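3.2 Setting and data sources

The study drew on incident records from residential aged care homes operated by two provider groups, referred to here as Pandow and Morais. Both groups are subject to mandatory reporting of alleged assaults, unexplained injuries and neglect, and both keep an internal register that is wider in scope than the external reporting scheme. The internal registers were used as the primary source. External notifications were used only to check completeness.

Records were eligible if they concerned a permanent resident, described an event on the premises of the home, and contained a free-text narrative of at least 12 words. Respite residents were excluded, as their length of stay was too short to permit the follow-up described in section 3.5. The eligible set comprised 3,903 records from 30 homes.

3.3 Coding of narratives

Each narrative was coded for alleged harm type, the relationship between the resident and the person alleged to have caused the harm, the source of the first disclosure, and the interval between the event and the first written entry. Harm types followed the categories in the providers' own policies, with one change. Rough handling during personal care was separated from physical assault, as the two were merged in the Morais register and kept apart in the Pandow register.

Two coders (U. Kaczmarczyk and J. Kanaujia) worked independently on a calibration sample of 600 records. Disagreements were discussed in the presence of a third author (J. Olivares), whose decision was final. Most disagreements concerned the boundary between neglect and delayed care. The coding rule adopted was that a delay was coded as neglect only where the narrative recorded a request by the resident, a family member or another staff member that had gone unanswered. The remaining records were divided between the two coders.

Source of disclosure was coded from the narrative alone. Where a record stated that a family member had raised a concern after noticing bruising, the family member was coded as the source, even if a staff member later completed the form. Where the resident had a recorded diagnosis of dementia and had made a verbal complaint, the resident was coded as the source regardless of any comment in the record on the reliability of the complaint. This rule was set before coding began. Several narratives included such comments, and leaving the decision to the coder would have reproduced the judgement of the person filling in the form.

3.4 Resident capacity measures

Reduced hand function and reduced communication are both associated with lower rates of self-report, and the two often occur together. Hand function was therefore included as a covariate. Scores were taken from the occupational therapy assessment closest in time to the event. Assessments in the Pandow homes used a tabletop task set covering grasp, release, and the opening and closing of small containers. The Morais homes used a shorter bedside form without the container items, and scores from the two instruments were converted to a common three-level scale (independent, partly assisted, fully assisted).

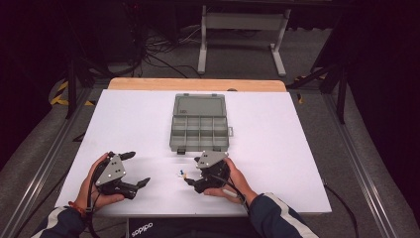 Figure 2. Compartment organizer with the lid open on a white board, with hand-held grippers in the foreground.

3.5 Follow-up and linkage

Each record was linked to the resident's care plan and to any later entry in the register for the same resident. Linkage used the provider's resident number, which was replaced with a study number before the files left the provider. The key was held by the Festotham data office and was not available to the authors.

A later entry was treated as a repeat event if it fell in the same harm category and occurred within 12 months of the index event. Entries that updated an earlier report were not counted. Where the status of an entry was unclear, the coder consulted the complaint correspondence. If this did not resolve the matter, the entry was coded as an update, a choice that will tend to understate repeat harm.

Residents who died or moved to another home were censored at the date of departure. Transfers to hospital were not treated as departures unless the bed was formally given up.

3.6 Statistical analysis

Time to first written entry was analysed with a mixed-effects model, with home as a random effect and provider group, harm type, source of disclosure, communication level and hand function as fixed effects. Intervals were log-transformed. Records with no stated event date were left out of this model but kept in all others. Repeat events were analysed with a proportional hazards model using the same covariates. Models were fitted by R. Dhillon and checked by B. Vashisht from a separate script.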